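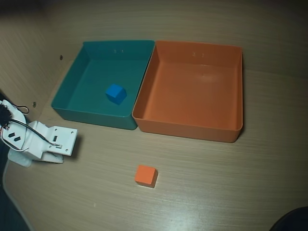

**Gripper comparison, progress to January 8, 2022**

The sorting trial is running, with blue cubes going to the teal bin and orange cubes to the orange one. I would not read too much into the numbers yet.

| Gripper | Attempts | Misses |
|---|---|---|
| Skumska | 2,115 | 233 |
| Karaca | 611 | 273 |

The Karaca figures look bad, and they may be. But most of those attempts came before we changed the controller settings, and we never reran the Skumska under the old ones. As it stands, this is two grippers tested under two sets of conditions.

Cestosico's claim that their controller "learns" a better grip over time is not something we can support. Misses fell in the first batch, then went back up. We have asked them for their own test logs and received a brochure.

Cubes are also an easy case. They have flat sides and strong colors, and the bins stay put. Biltwood wants to sort mixed hardware – a much harder job – and nothing so far tells us either gripper could do it.

Next steps:

- Rerun both grippers on the same settings
- Add round and soft parts
- Hold the order for the second arm until April

Spending is within budget, mainly due to that held order.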